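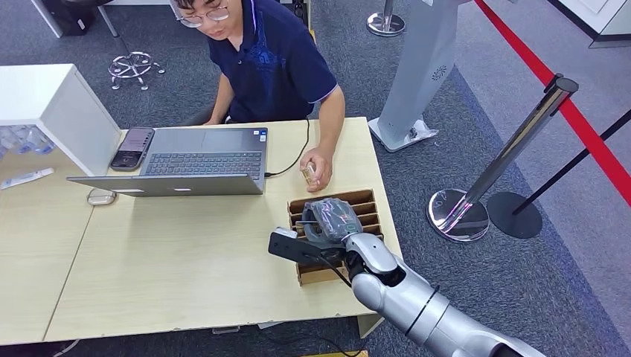
Figure 4. Open laptop on a desk, with the charging cable connected.

4.1 Connecting the docking station

The Okura docking station supplies power, a wired network connection and up to two external monitors through one cable. Complete this section before installing the Kadedari display utility (section 5).

Before you start, check that the laptop is running and signed in with an administrator account. Save any open work.

1. Place the docking station on a flat surface with the vents facing upwards. Leave a gap of 4 cm on each side.

2. Connect the power adapter to the socket marked DC IN on the rear panel, then to the mains. The front light shows amber.

3. Connect the network cable to the rear panel. Push until the clip clicks.

4. Connect the monitors. A single monitor must use port A. If port B is used alone, the display stays blank.

5. Connect the docking cable to the laptop. The front light changes to white within 11 seconds.

6. If the laptop's own charger is still attached, remove it. The docking station will not charge the battery while another supply is present.

CAUTION: Use only the adapter supplied. Adapters from the earlier Pillai model fit the same socket but deliver a different voltage and will damage the unit.

Note: On first connection the screen may flicker or go dark for a short time while the monitors are detected. Do not unplug the cable during this period.

4.2 Checking the firmware

1. Open the system settings and select Devices, then Dock.

2. Read the firmware number. It should be 1192 or higher.

3. If the number is lower, select Update and wait for the restart message. The download needs 400 MB of free disk space.

4. After the restart, repeat step 2.

If the update stops with the front light flashing amber, disconnect the mains supply, wait one minute and begin again from 4.1, step 2. A second failure should be reported to the Istutbridge service desk – quote the serial number printed on the underside of the unit.

Section revised 5 Mar 2026, S. Subramaniam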